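# Will swapping the fluorescent tubes under a ribbed white ceiling for LED fix the glare on our mezzanine?
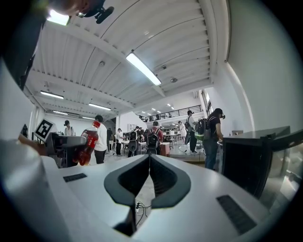

Shufen Cao

We lease a workspace with a high white corrugated ceiling, long fluorescent tube fixtures hanging under it, and a mezzanine at the far end with a dark metal railing. The landlord's contractor wants to replace every tube with an LED one made by Mirow. His pitch is that this will cut the power bill, stop the glare people complain about on the mezzanine, and "make the room feel bigger." I believe the first part. I'm having trouble with the other two.

What I know so far:

- There are 40 tubes. I went through the lease inventory with a pencil.
- The quote is $1,261 with labor and disposal of the old tubes.
- The lights hang below the beams, so from the floor they're well above you. From up on the mezzanine they're a lot closer to eye level. Anyone sitting near the railing gets the full length of the nearest one.
- The ceiling is white and so are the walls, so light bounces all over the place already.
- There's a vertical strip of window with dark frames in the far corner. It helps some in the morning and not at all after lunch.

My question is whether a new tube in the same old fixture does anything for glare. It seems to me that a bright bar in your eyes is a bright bar in your eyes. The contractor says LED light is "softer." When I asked him softer how, he sent me the brochure again. The brochure has a photo of a dentist's office.

I also don't want to hear that we should rip out the ceiling. It's not our ceiling.

## Answers

**Medberg_tenant** · accepted · 5 votes

You're right to doubt the glare part. Glare comes from how bright the source is compared to what's behind it, and from where your eyes are. Changing what's inside the tube doesn't move the tube. Plenty of LED replacements are worse from the side, because the light comes out of one face and the bare ones are very intense if you catch that face at the wrong angle.

Things I would pin down before anyone signs:

1. Is it a straight plug-in or does he bypass the ballast? If he bypasses, the fixture gets rewired, and it should get a label saying so. If it's plug-in, you still own old ballasts, and when one dies the tube goes dark no matter how new it is. The quote should say which.
2. Frosted or clear cover on the tube? Ask for frosted, in writing.
3. Lumens per tube, old and new. People get sold "brighter" when they had enough to begin with. With a white ceiling and white walls you may be able to go down a step and never miss it.
4. Color temperature. 4000K is fine for most work. If he has a pile of 6500K left over from a warehouse job, that's his problem.

For the mezzanine itself, I'd leave the ceiling alone at first and deal with the one or two fixtures that people up there look straight into. A clip-on louver or a wraparound diffuser goes a long way. We put Ganetti diffusers on ours in February and the complaints from upstairs stopped. I can't swear it was the diffusers, as two of the desks got turned the same week.

Which is the other thing. Turn the desks. If people sit facing out over the railing, they're looking right at the lights all day. Sideways costs nothing.

Have him do a single fixture as a trial, the one closest to the railing, and go sit up there for an afternoon. A contractor who won't do one tube before selling you the rest is telling you something.

> **Shufen Cao:** I asked about the ballasts. He said "we'll see what's up there." So the price was written without anyone looking. I've asked for the trial and I'm not paying for it.

**yazici_fan_22** · 1 vote

LED all the way, we did our whole shop with Yazıcı tubes and its so much better!! no more buzzing and the bill went down. No glare at all that I noticed. Do it.

> **Shufen Cao:** Do you have a mezzanine?

> **yazici_fan_22:** no its one floor

**gretchling** · 0 votes

Don't expect the room to feel bigger. It will feel like the same room with whiter light in it. I've heard that line from three different salesmen, and one of them was selling carpet.

Two practical points. Ribbed metal throws odd stripes when a strong light sits close under it, and how it looks depends on which way the ribs run compared to the tubes. Some people mind it, some don't. It's one more reason to try one first.

Second, who pays the electric? If it's the landlord, the savings are his, and I'd want to know why you're the one reading quotes. If it's you, work out the payback from the hours you run the lights and your own bill. The figure on a brochure usually assumes they're on day and night.

> **Shufen Cao:** We pay the electric, the landlord pays for the work and then "recovers" it through the rent over 5 years. I hadn't looked at it that way until you asked. Going back to the lease tonight.

> **Medberg_tenant:** Read the part about fixtures too. Ours said anything we added stayed with the building, diffusers included.

*Last edited May 6, 2024, to add the follow-up about rent.*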